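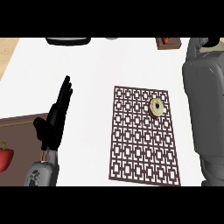 A donut on a dark brown placemat, between two robot arms

About Girnholm Hedgehog and Deer Watch

We're a small wildlife safety group working on the roads, verges and back gardens between Girnholm and Wurkham. Our patch takes in the old forest road, the reservoir lane and the housing that has grown up on the north side of town, and plenty of animals want to get from one side of it to the other every night of the year!

It began with Jessie Tosh and a torch. Jessie was walking home along the reservoir lane one April when she found herself moving hedgehogs off the tarmac, and the next evening she went back with a neighbour, a bucket and a pair of gardening gloves. By the end of that spring there was a rota. There has been one ever since, and we now have 95 people on it.

What we do

Our night patrols go out from early spring until the first hard frosts. Patrollers walk in pairs, note every animal they see (alive or dead, we need both) and mark it on a shared map. That map is the thing we're proudest of. It has shown us where roe deer cross the forest road at dusk, and it helped us make the case for the lower speed limit past Mugo Farm, where drivers come over the brow of the hill with hardly any view of what's ahead.

We also make gaps. A hedgehog needs a hole about the size of a CD case to get through a garden fence, and if your whole street has them, the animals hardly need to use the road. Abhishek Mathur runs this side of things and will happily come round with his saw and a box of little signs for over the holes, so that nobody blocks them up by mistake. He has cut 100 so far and says he has only once gone through a washing line.

Then there's Flundik, our newsletter. It comes out 3 times a year, and it's named after a very large toad who lived under the step of our first meeting place. Sugeng Nair edits it and is always short of drawings, so please send yours in. Children's ones are especially welcome and we print as many as we can fit.

Who we are

Isla Shearer looks after the patrol rota and trains new walkers. She grew up on a sheep farm outside Wurkham and knows every gate and passing place on the forest road.

Indrek Grigaitė keeps the map and answers questions from planners, builders and the odd student. If you're putting up a fence, a wall or an extension and wonder how it might affect what moves through your garden, ask him before the posts go in – it's far easier to change a drawing!

Jessie still patrols on Mondays, with the same torch.

Working with others

We don't treat sick or hurt animals ourselves. If you find one, ring a vet or a wildlife rescue first and then tell us where it was, so we can add it to the map. Farmers have been very good to us, and several now leave a rough strip along their hedges for cover.

Join in

You don't need to know anything about wildlife to come on a patrol. You'll want stout shoes, something bright to wear and a warm hat, and we'll lend you the rest. Patrols last a couple of hours and children over ten can come along with an adult. New walkers do their first 3 outings with Isla, who brings the flasks.

Membership is £20 a year for a household and includes Flundik by post. Ask any patroller for a form.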